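読了時間:約7分

Millano 把持計画・接触制御ソフトウェア

ロボットハンドを買うと、だいたい箱の中にサンプルプログラムが一本入っています。指が順番に開いて、閉じて、最後に親指を立てます。見学者には好評です。翌週、現場の人が細い棒を一本持ってきて「これ、つまめる?」と聞くところから、Millanoの出番が始まります。

Millanoは、多指ハンドとアームを一つの系として扱う把持計画・接触制御のソフトウェアです。ハンドの各関節、アームの各軸、把持対象の姿勢を同じモデルの中に置き、指先の接触点から逆算して全体の動きを決めます。アームの計画はアームのソフト、指の計画は指のソフト、両者の辻褄合わせは担当者の残業、という構成に心当たりのある方に向けて作りました。

■ 主な用途

・細径の棒、管、匙、ピンセットなど、道具を持たせる作業
・容器の口が狭く、手首の姿勢に余裕のない作業
・一日のうちに対象物が何度も変わる実験室や試作ライン

反対に、同じ箱を同じ場所から同じ場所へ一日中運ぶ用途には向きません。吸着パッドをお使いください。安くて速くて、当社にお問い合わせいただく必要もありません。

■ 構成

Millanoは三つのモジュールに分かれています。別売りにもできたのですが、別々に買った方からの問い合わせがどれも「つながらない」だったので、やめました。

Isham(把持プランナ)
対象物の形状と作業の目的から、接触点の組み合わせを列挙して順位を付けます。初期設定では一回の計画につき最大450候補を評価します。「持てる」だけの候補は下位に回ります。持ったあとに傾ける、下ろす、回すといった動作が控えている場合、その動作の終わりまで関節限界と干渉を見てから点数を付けるためです。棒を見事につまんだ直後に手首が回らないことに気づくロボットは、見ていてつらいものがあります。

Bouchard(接触制御)
つまんだ後を受け持ちます。指先の力配分、滑りの推定、道具の先端が何かに触れたときの逃がし方を制御します。制御周期は200Hz。もっと大きな数字をカタログに載せている製品もありますが、ハンド側の通信が追いつかない周期で計算しても、制御盤が温まるだけです。

Elholm(作業記述とログ)
作業手順をテキストで書くための環境です。ブロックを線でつなぐ画面は用意していません。以前はありました。三十個ほどつないだ図を印刷して廊下に貼り出したお客様がいて、開発側でも思うところがあり、廃止しました。いまは手順を上から順に書きます。差分が取れますし、レビューもできます。

■ 道具を「持つ」と「使う」の間

ハンドの性能表には最大把持力が載っています。ガラスの棒を持たせるとき、この数字はほぼ役に立ちません。必要なのは下限のほうです。落ちない程度に弱く、先端が容器の底に当たったら素直に負ける。Bouchardではこれを「譲り幅」というパラメータで指定します。先端が接触を検出すると、指先は設定した範囲で力を抜き、アームは下降を止めます。

譲り幅を大きくすると安全になり、同時に棒がふらふらします。小さくすると棒はまっすぐになり、同時にビーカーの買い置きが減ります。推奨値は対象物ごとのプロファイルに入れてありますが、最終的には現場で決めてください。推奨値を決めたのは、当社の机の上のビーカーです。
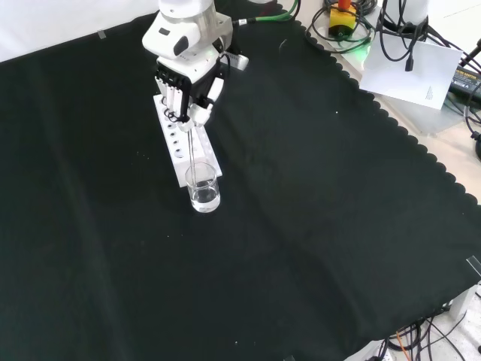
設定で一番つまずきやすいのは、道具の先端位置の登録です。手で持ち替えるたびに先端は数ミリずれます。Ishamは把持のたびに、関節角と接触点から先端の位置を推定し直します。カメラが使える環境では画像による補正も併用できますが、透明な対象物については期待しすぎないでください。透明なものが苦手なのは人間も同じで、ガラス扉に額の跡が残っている建物はいくらでもあります。Elholmの手順ファイルに「tip: touch」と書いておけば、既知の面に先端を軽く触れさせて位置を合わせる動作が挿入されます。地味ですが、これが一番当たります。

■ 手順ファイルの例

task: stir
tool: rod_glass
grasp: pinch
tip: touch
approach: vertical
yield: soft
on_slip: stop

on_slipにはstopのほかにregrasp(持ち直し)も指定できます。ただし液体の上での持ち直しは初期設定で無効です。有効にするには設定を二か所変える必要があります。わざとです。

■ ログについて

Elholmは計画、実行、停止の理由をすべて時系列で残します。停止理由のコードは全部で80種類。以前の版では「不明なエラー」が堂々の一位でしたが、5月の更新でこの項目を廃止しました。分類できない停止が起きた場合は、直前の関節状態と力の値をそのまま書き出します。読む側の手間は増えますが、「不明」と三百回書かれたファイルよりは調べようがあります。

■ 動作条件

・対応アーム:6軸または7軸。位置指令を外部から受け付けるもの
・対応ハンド:三指以上。関節角を読み出せること
・計算機:Linuxの産業用PC。GPUは形状推定を使う場合のみ必要
・非常停止:必ずハードウェアの回路で組んでください。Millanoにも停止ボタンはありますが、画面の中のボタンを非常停止と呼ぶ度胸は当社にはありません

■ 同梱される把持プロファイル

標準ライブラリには1,085件の対象物プロファイルが入っています。実験器具、工具、日用品が中心です。なぜかスプーンだけ異様に充実していますが、開発初期に食堂が近かったことと関係があります。登録のない対象物は、径・長さ・重心の三つを入力すれば仮のプロファイルが作られます。

■ ライセンスと導入

ライセンスはアーム一台ごとの買い切りで、一年間の更新を含みます。二年目以降の更新は任意です。更新しなくても動作は止まりません。評価版は機能制限なし、期限だけがあります。

お問い合わせの際は、使いたいハンドの型式と、持たせたいものの写真か図面を添えてください。「いろいろなもの」とお書きいただいた場合、折り返し「たとえば何ですか」とお尋ねすることになり、やりとりが一往復増えます。

記載の仕様は2025-10-19時点のものです。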